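Painter's tape

Painter's tape is masking tape with a weaker glue, made so you can pull it off again without taking the wall along. I've used it for years in my own house and I still learn things about it, so bear with me if this entry wanders a bit (my editor at Zotdale has given up on me!).

The backing is usually crepe paper, which is why it stretches a little and tears by hand. The glue is the clever part. It grips enough to keep paint out, and then lets go in one piece, provided you don't forget it for a whole summer like I did with my porch windows.

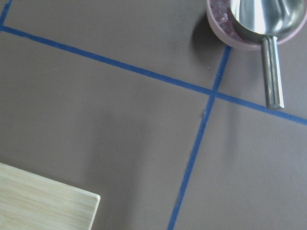
Blue tape marking off sections of a tabletop.

Most people meet it while painting trim, but it has a second life as a marker. Stage crews put it on floors, movers label boxes with it, and I lay out furniture with it before I buy anything. Randi Rustad, who taught the decorating class I took in Doralach, had us tape the outline of a sofa on the carpet and walk around it until Tuesday's class. I bought a smaller sofa!
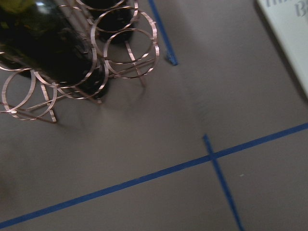
Removal is where I see the most grief. Pull slowly, back over itself, at a low angle, while the paint is still a touch soft. If it has dried hard, run a sharp knife along the edge first. Curves are their own headache: for anything like the looping metal rings on that copper-toned wine rack, I tear off short bits and overlap them, and I press each one down with a fingernail. Long strips just pucker. On bare metal I wipe the dust off beforehand or the tape lifts by itself overnight.

Widths vary, and I keep 2 inches for baseboards and something skinny for window panes. Store the rolls flat in a bag, away from the heater. Lint on the sides of a roll gives you a fuzzy paint line, and a frozen January garage does the glue no favors either.

See also: Masking tape, Drop cloth, Caulk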